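June, Saturday, bench 2
Wavgate dual-arm kit, trial unit, day 3

Firmware reloaded at 9:40. Both arms homed on the second try. Left arm still reports a joint 4 offset after a cold start; zeroed it by hand and logged it for Silla.

Ran the pick routine supplied with the kit, right arm only, stock fingers. 126 cycles, 18 faults. Most were grip timeouts at the default force setting. Raised the close delay to 300 ms and restarted. L. Margaritis thinks the delay hides a current limit problem. Possible. Will scope it.

Clomamix plugin installs but drops the second arm if both controllers share a switch. Separate ports for now. Manual says nothing on this.
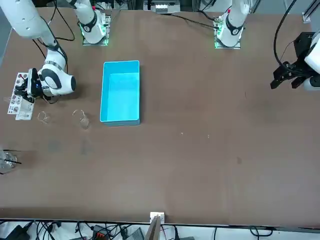 Quote covers arms, controllers and 88 hours of remote support. Spare fingers are extra. Mészáros quote is lower but has no dual-arm planner, so we would write our own.

To do: repeat the run with left arm, soft fingers if they arrive. Ask Wavgate for the joint 4 calibration file.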